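Where do you draw the line on "release height" in your house rules?

Forum > Manipulation > Practices and Standards

ponside_tuva
Hi all, first post in this section so be gentle. I've been asked to write the house rules for our pick and place episodes, meaning the short document that tells operators and reviewers what counts as a good one. We do simulated tabletop stuff, two arms, kitchen-type objects. I have a draft of 11 rules and I'm already fighting with my coworkers over most of them, so I figured I'd fight with you too.

The big one is release height. My draft says the object has to be touching the surface before the fingers open. No drops, period. Bit-na, who reviews more episodes than anyone here, says that's too strict and half our good data would go in the bin. She'd allow a small drop for anything that doesn't bounce or break.

What do you all write down for this? And do you have different rules for round things?

kvam_h
Welcome! We had the same argument last September and I was on your side of it, so you have at least one friend. Contact before release, no exceptions. A policy trained on little drops learns to drop, and then somebody puts it on a real arm with a real egg.

My one tip is to write the rule so a reviewer can check it from the video and the contact log together. "Gentle" and "careful" got crossed out of our document because two people never read them the same way.

iseo_lab_rat
Gonna disagree with kvam_h here. Contact before release sounds great until you look at what it does to the wrist. With a chunky gripper and a shallow dish you end up scraping the lower jaw on the rim trying to get the object all the way down, and now you've traded a harmless drop for a collision. I've rejected more episodes for scraped rims than I ever did for drops.

We cap the drop at 20 mm for soft or round items and zero for anything with liquid in it. It's been fine for us.

ponside_tuva
Okay, the rim thing is exactly what I'm stuck on. I'm looking at a place onto a plate, white plate on a white table, right hand doing the work and left hand parked open off to the side.

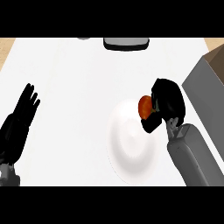

Rule 4, release over the plate (current draft)
"The object is brought over the middle of the plate before it is lowered. The fingers stay closed until the object touches. No part of the gripper may press on the rim."

ponside_tuva
Sorry, pasted the rule in as its own block and the forum made it a heading, whatever. So at the moment I'm talking about, the fruit (tomato, orange, I'm not picking that fight too) is over the upper right part of the plate and the lower jaw overlaps the edge of the plate from where the camera is. By my rule the operator still has to come left before going down. Bit-na would let it go down right there, as long as it ends up on the plate. Who's right?

kvam_h
You are. Move first, then lower. If you allow a diagonal approach near the rim you'll spend your life arguing about millimeters.

iseo_lab_rat
Depends what the task text says! If it says "put it on the plate" then anywhere inside the rim is on the plate. If you want the middle, say the middle in the task text and not in some rules doc the operator read once in their first week. I feel pretty strongly about this one - hidden criteria are how you lose good operators.

Also careful with the overlap. From one camera, a jaw that overlaps the rim can be touching it or well above it, you can't tell. I'd never reject on that view alone. Check the contacts.

kvam_h
Fair on the overlap. I'd still want the middle, but yes, put it in the task text.

bitna_h
Hello, I am the Bit-na being talked about, haha. My real position is a bit softer than Tuva makes it sound. I don't love drops. I just went through a batch of 400 episodes, and when I applied the strict rule I was throwing out clean, smooth placements over a gap I could only find by stepping through one step at a time. An operator can't see that live. I don't think it's fair to grade people on something they can't see.

What I would be strict on is speed. If the object is still moving sideways when it's let go, reject it, even from a tiny height. Round things roll, and a shallow plate won't always save you.

iseo_lab_rat
Bit-na gets it. Sideways speed matters way more than height for fruit.

ismael_araujo
Jumping in from the safety side of things. I like the speed idea a lot. One more for your list, Tuva, and it's about the idle arm. You mentioned the left hand is parked open away from everything. Good, keep it that way and write it down! Our rules say the arm that isn't working stays open, holds nothing, and keeps out of the space between the working hand and the target. We used to let people park it wherever, and we got episodes where the idle hand was hovering over the target for no reason, and then guess what the trained policy did with its idle hand.

ponside_tuva
Oh that's a nice one, we do it by habit but it isn't in the draft anywhere. Adding it.

kvam_h
I'd go easy on that one, to be fair. If the idle hand always sits in the same spot your policy gets weirdly attached to that spot. We give a zone and ask people to vary it a little from one episode to the next.

ismael_araujo
Sure, a zone works. I only care that it's clear of the job.

kjell_r
White plate on a white table, does anyone have a rule about that? I can barely find the rim in that one. Our reviewers have to pass or reject on plate placement and with soft shading like that they guess. We ended up saying the target needs to be a different color from the table in at least part of the set. People grumbled because real kitchens have white on white too, and okay, they do.

iseo_lab_rat
I'm with the grumblers. Keep the hard ones, just don't ask a human to judge them by eye. You're in sim, you know where the plate is.

kjell_r
We know where it is, but the reviewer tool only shows video. That's on us, I guess.

ponside_tuva
Here's where I've landed for now, shout if it's dumb:

Release: touching, or a drop of up to 20 mm for solid items, zero for anything that can spill.
Speed: no visible sideways motion when the fingers open.
Rim: judged from the contact log, never from one camera.
Where on the plate: whatever the task text says, and if it says nothing, anywhere inside the rim.
Idle arm: open, empty, inside the parking zone, spot varies.

Bit-na is going to rerun her 400 against this and see how many flip.

kvam_h
I can live with it. I still think you'll regret the 20.

bitna_h
Started the rerun, it's slow. I'll post the numbers when I have them. Kjell, can you message me about the reviewer tool? We're patching contacts into ours and you could probably reuse most of it.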